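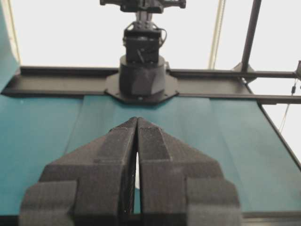

Laptop and Equipment Loans

The Equipment Desk on the ground floor of Crabtree Library lends laptops, chargers, calculators, cameras and other items to currently enrolled students. Faculty and staff may borrow everything on this page except the long-term laptops. You need your campus card to check anything out. A photo of your card on your phone is not accepted.

Page updated 31 October 2020.

What we lend

Doretti 14 laptop
Loan period: 4 hours, in library use only
Renewals: one, if no holds
Late fee: $5 per hour
Comes with: charger, padded sleeve
The Doretti 14 runs the standard campus image, with the word processing, spreadsheet and statistics software found in the labs. There are 52 in the pool. Files saved to the desktop are erased when the laptop is returned and restarted, so save to your network drive or a USB stick. We can't recover files after a return.

Doretti 14 laptop, long-term
Loan period: one semester
Renewals: none, but you may reapply
Late fee: $15 per day
Comes with: charger, padded sleeve, security cable
Long-term laptops are for students who do not have a working computer at home. Fill out the request form at the desk or on the library website. You will hear back by email within three business days. If you are approved, you sign a loan agreement when you pick up the laptop. Students taking at least six units are considered first. You can use a long-term laptop off campus, but you may not take it out of the country.

Dridano document camera
Loan period: 3 days
Renewals: one
Late fee: $10 per day
Comes with: USB cable, carrying case
Works with any computer that has a standard USB port. The Dridano needs no driver on the campus laptops. On your own computer you may have to pick it by name in the camera settings of your meeting software before it shows up.

Flavitz graphing calculator
Loan period: 1 day or one semester
Renewals: one for the 1-day loan
Late fee: $2 per day
Comes with: cover, four AAA batteries
Memory is cleared between loans. Check with your instructor that the Flavitz is allowed in your exam before you borrow one. Some sections of Statistics permit only the basic four-function model, and we keep a few of those behind the desk too.

Flavitz digital voice recorder
Loan period: 7 days
Renewals: two
Late fee: $2 per day
Comes with: USB cable, wrist strap
Holds 276 hours at the lowest quality setting. Use the middle setting for interviews. Recordings stay on the device until you delete them, and we wipe it when it comes back.

Chargers and cables
Loan period: 4 hours, in library use only
Renewals: unlimited, if no holds
Late fee: $1 per hour
Phone chargers, USB-C laptop chargers, HDMI cables and display adapters. Ask for the connector you need, or bring your device to the desk and we will match it.

How to borrow

Go to the Equipment Desk with your campus card. Staff will scan the card and the item, and go over the parts with you. Look the item over before you leave. If there is a scratch, a loose key or a missing part, tell us then and we will note it on your record.

You may have up to three items out at one time, and only one of them can be a laptop. Accounts with more than $15 in unpaid fees are blocked until the balance is below that amount. Fees can be paid at the Cashier's window or through your student account.

Reservations

Document cameras and voice recorders can be reserved up to two weeks ahead. Short-term laptops, chargers and cables are first come, first served.

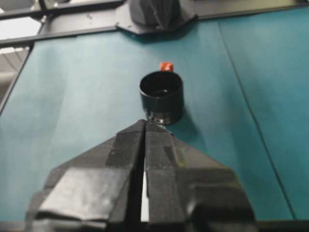
A reserved item is held for one hour after your pickup time. After that it goes to the next person on the list, or back on the shelf. If you know you will be late, call the desk and we will hold it until closing that day. You can cancel a reservation online at any time with no charge.

Returns

Return all equipment to a person at the desk. Do not put laptops, cameras or calculators in the book drop. Damage caused by the book drop is charged to the borrower. Wait for your receipt, and keep it until the item is off your account.

Short-term laptops are due 30 minutes before the library closes, even if your four hours are not up. Semester loans are due on the last day of finals. For spring loans that falls in May, and the exact date is printed on your agreement.

Lost or damaged equipment

Report a lost or stolen item as soon as you can. For a theft on campus, file a report with Campus Safety and bring us the report number. Late fees stop on the day you report.

Replacement charges:
Laptop charger: $52
Padded sleeve: $18
Document camera: $140
Graphing calculator: $95
Voice recorder: $60
Laptop: cost of repair or replacement, set by Campus Computing

Normal wear is not charged. Liquid damage and cracked screens are. If you disagree with a charge, write to Declan Heywood, Equipment Loans Supervisor, within 30 days of the notice. The charge is put on hold while it is being reviewed.

Software and login help

Desk staff can help you connect to campus Wi-Fi and log in for the first time. For password resets, go to the Help Desk on the second floor. Requests to add software to the loan laptops go through Sandamali Thambiah in Campus Computing. Instructors should send these before the semester starts, as the image is not changed once classes begin.

Related pages
Printing and Scanning
Group Study Rooms
Computer Lab Hours
Long-Term Laptop Request Form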